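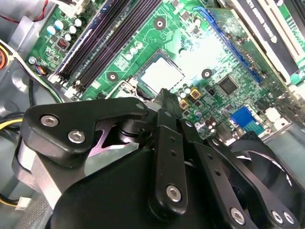 **Participants wanted for the Velteck open day, February 2019**

Velteck is looking for people to take part in the demonstration cell at our open day. Visitors will come through the workshop in groups and watch a robot arm working inside desktop computers. We need people to run the stations alongside it, and people to sit at the controls and try the work themselves while others look on.

You do not need a background in robotics. You do need to be comfortable around an open computer case and willing to talk to strangers while your hands are busy.

## What the work is

The cell handles old desktop machines that come in for parts. The arm reaches into the case and works around the motherboard: memory, expansion cards, the small connectors along the edges. Space is tight, and the fingertips have to get past cables and the case walls without pulling on anything. Part of the day is run on automatic. The rest is done by a person guiding the arm from a desk next to the cell, and this is where most of the participants will be.

There are two roles.

**Station hosts.** You will set cases on the bench, take them away when a run is finished, and answer visitors' questions. You will get a sheet with the common ones. If somebody asks something you can't answer, send them to the engineer on the floor. Hosts work the whole day, with a lunch break and a shorter one in the afternoon.

**Guest operators.** You will guide the arm through a short task in front of a small group. Each turn lasts as long as the task does, and you can stop whenever you like. We are looking for a mix here – people who repair computers, people who have never opened one, left-handed people, people who wear glasses. Operators can sign up for the morning or the afternoon.

## Training

Everyone comes to one session before the open day. Hosts learn how to load the bench, where the stop buttons are, and how close visitors may stand. Operators get time on the controls with Arash Esfahani, who runs the cell. He will start you on a bare board on the table before moving you to a full case. Training is paid at the same rate as the day itself for hosts.

## What we ask for

- You are 18 or older.
- You can attend the training session in person.
- You can follow spoken safety instructions in English.
- Hosts: you can stand for long periods and lift a desktop computer onto a bench.
- Operators: you have normal use of both hands. Glasses or contact lenses are fine.

Closed shoes are required on the workshop floor. Long hair has to be tied back, and rings and bracelets come off before you go near the bench. We have lockers.

## What you get

Hosts are paid by the hour. Operators receive a gift card and lunch. Travel within the city is covered for both if you keep your receipt or ticket.

Visitors may take photos during the day. Tell us when you apply if you do not want to be in them and we will place you at the back station – it gets fewer people but the work is the same.

## Where

Velteck workshop, Hamann Building, Room 148. Use the side entrance by the loading dock; the front door is for visitors only on the day. The building has an elevator.

## How to apply

Write a few lines about yourself and say which role you want. If you are applying as an operator, add whether you prefer morning or afternoon. A résumé is not needed. Drop your note at the Velteck front desk or ask for Arash Esfahani at extension 723. If he is in the cell he won't pick up, so leave a message with your number.

We will reply to everyone, including people we can't place this time.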